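Category: Workshop Safety / Robots at Work

The arm stopped on its own at the third attempt, and that is the part Raymonde Charbonneau wants people to remember.

Charbonneau runs the refurbishing line at Flinness, where old desktop towers are stripped and rebuilt by a robot arm with a person standing by. In August the arm let go of a processor early. The chip dropped corner first into an open socket and bent a patch of contacts. A technician reached in to lift it out, and the arm, which had not logged the loss, began its next move.

"His hand was inside the case," she says. "The arm came down and touched his sleeve. It didn't hurt him. It could have." 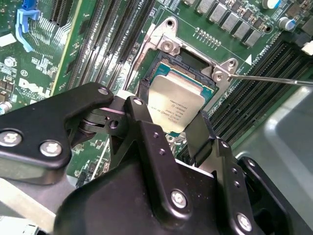 The cause took longer to find than she would have liked. The fault log gave code 2161, which the manual lists as a grip timeout. Her team changed the finger pads and ran the job again, and it failed in the same way.

"We were looking at the fingers when we should have been looking at the numbers," she says. The grip force had been set for a thicker part and never changed back. The arm believed it was holding the chip whenever the fingers reached a certain width, whether or not anything was between them. On the third run, with a tighter limit on the joints, it met resistance at the socket and stopped.

The line had done 2000 cycles by then. She had taken that as proof that it was sound.

"It was proof that we'd been handling the same part," she says. "We changed the part and kept the trust — that was my mistake, and I signed it off."

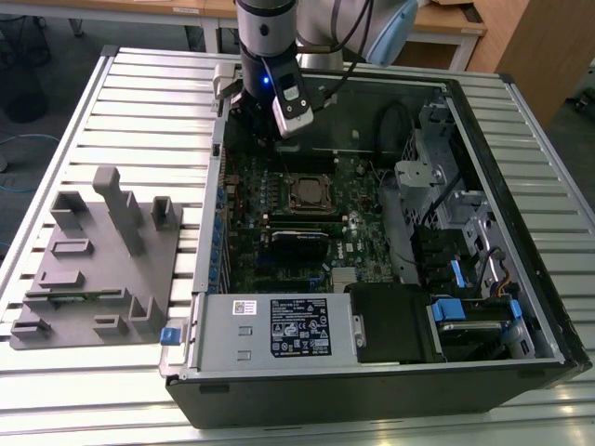

Lorne Fehr
Staff writer, Sovbridge

Flinness has since made several changes. The arm now checks its grip by force as well as by width, and it checks again above the socket before it lowers. If either reading is off, it holds still until someone clears it at the panel. Reaching into a case now means pressing the stop first, even to pick up a loose screw. The pause adds 5 seconds to each tower.

There was some grumbling over that. Charbonneau says it faded once the technician had told the others about his sleeve.

She is less happy with the fault codes. She has asked McKinnon, which supplied the control software, to separate "took too long to grip" from "lost the part". So far there is no date for it. 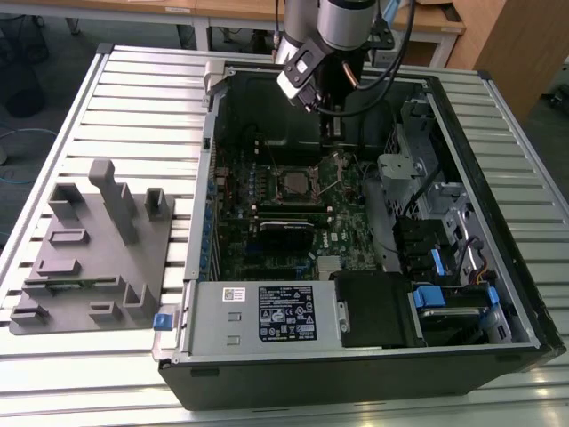

Can a person still work beside the arm while it is running?

They can stand at the table and watch, but hands stay out of the case until the stop has been pressed and the panel shows that the arm is held.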